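How to Remove Sticky Label Glue from a Table or Desk
by Jerome Yap

When I bought my second-hand table, the seller had left price labels on it everywhere. The paper came off quickly, but the glue stayed for weeks and collected dust. I tried many methods before I found one which does not hurt the surface. It works on painted, varnished and plastic-coated tables. For raw wood please do not use oil, it will leave a stain.

What you need

Cooking oil, one spoon
Dish soap
Warm water in a bowl
Two soft cloths, cotton is best
An old plastic card
Baking soda, only for difficult glue

The total cost is very small. I paid 190 for a bottle of Mavach glue remover before, and the oil did the same work.

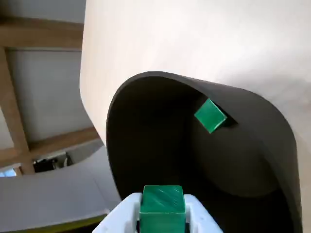 Step 1. Test a hidden place

Put one drop of oil under the table edge or behind a leg. Wait ten minutes and wipe it. If the color is the same as before, you can continue. Do not skip this step when the table is old, even if you are in a hurry like I was.

Step 2. Soften the glue

Put the oil on the cloth and press it on the glue. Leave it there for 20 minutes. For thick glue I leave it one hour and drink my coffee. A hair dryer on low heat also helps, but keep it moving, and finish with the dryer before you bring out the oil. 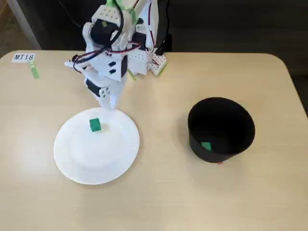

White arm at the back edge of a light beige tabletop.

Step 3. Push the glue away

Hold the plastic card flat, almost lying down, and push slowly in one direction. Clean the card often, otherwise you only move the glue to another place. Never use a knife or a metal scraper. My Kalley shelf still has a long scratch from this mistake.

If some glue remains, mix baking soda with a little oil until it is like toothpaste. Rub in small circles with your finger, very lightly. On a shiny surface I would not do this, it can make the surface dull. 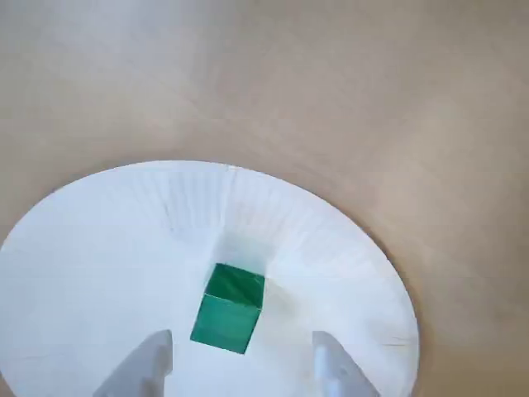
Step 4. Wash and dry

Put a few drops of dish soap in the warm water. Wipe the whole area two times, then wipe with clean water. Dry it immediately with the second cloth. If your finger still feels something slippery, repeat the soap.

Wait until the next morning before you put paper or books on the table. Oily cloths should be washed the same day and dried flat in open air, not left in a pile.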